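Crockery in the shared kitchen - your questions answered

Hello and welcome, or welcome back if you've been with us a while! These are the things people ask most often about the bowls and plates in the Jundia house kitchen, gathered up in one spot so you don't have to go hunting through old emails. Paraskevi Papadakis wrote the first version of this page and I've been adding to it ever since, so please forgive the odd change of tone.

How should I stack the bowls?

Widest at the bottom, then the medium, then the smallest bowl that will sit comfortably inside. Do it on the counter with both hands, one bowl at a time, and carry the stack to the cupboard once you're happy with it.

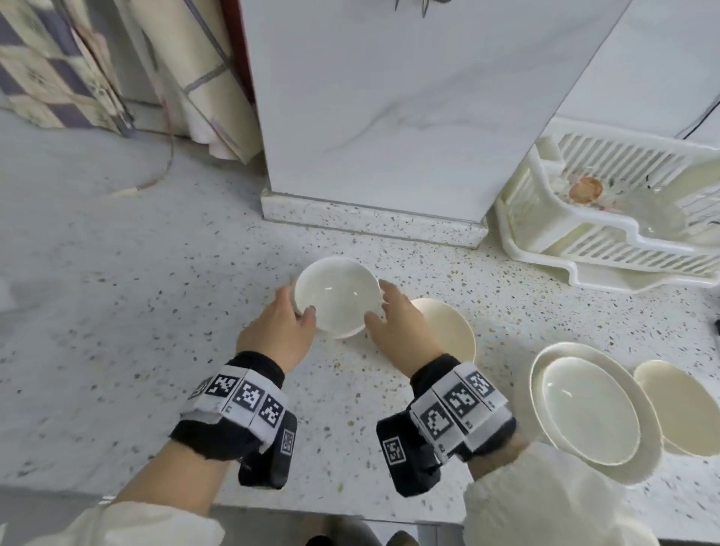 Pale bowls on the speckled counter, with both hands at work.
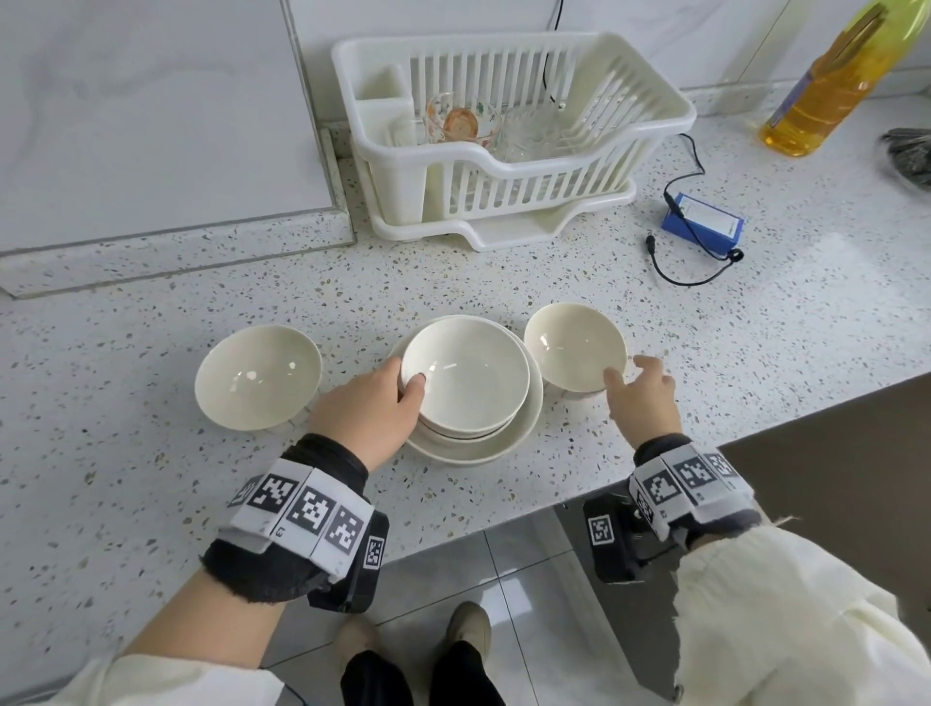 How high can a stack go?

Three pieces, please. I know the cupboard looks tall enough for more, and it is, but the shelf is above shoulder height for a good many of us and a tall stack is a nuisance to lift down when you only want the bowl at the bottom. If you have bowls left over, start a second stack beside the first.

Do the plates go in with the bowls?

No, they have their own shelf just below. Flat plates go on the left and the deeper dishes on the right. Thanasis Chrysikopoulos put little paper labels on the shelf edge in May and they have been a great help, so if one comes unstuck, do pop it back.

The bowls aren't all the same white. Does it matter?

Not a bit! Our set has been topped up over the years, mostly with pieces from Gisero and a few from people's own cupboards, so you'll find some creamier than others. Go by size and leave the colour to look after itself. Elīna Vaher did once try sorting by shade, and it looked lovely for an afternoon.

I've found a plate in the rack that still has a mark on it. What do I do?

Give it another wash, even if it wasn't yours. A spoonful of baking soda on a damp cloth will shift most sauce stains - leave it on for a few minutes, rub in circles and rinse well. Tomato and turmeric can take a second go. Please don't use the green scourer on the glazed pieces, as it dulls the shine and you can't get it back.

Can I slide things along the counter?

We'd rather you lifted them. The terrazzo itself is tough, but the unglazed ring under a bowl can be quite rough, and a bit of grit caught beneath it makes a horrid noise and sometimes a scratch. Wipe the counter down first and you'll have no trouble.

Are the bowls safe in the oven?

We don't know for certain, with so many coming from different places, so please treat them all as table bowls only. The oven dishes are in the bottom drawer. Reheating soup in the microwave is fine up to 200 ml or so at a time, stirred halfway through.

I've broken one. Who do I tell?

Oh, don't fret, it happens to all of us. Wrap the pieces in newspaper, put them in the garbage (they can't go in the recycling) and leave a note for Uwe Frerichs on the fridge. He keeps a box of spares under the stairs, and there were 18 bowls in it when he last had a look.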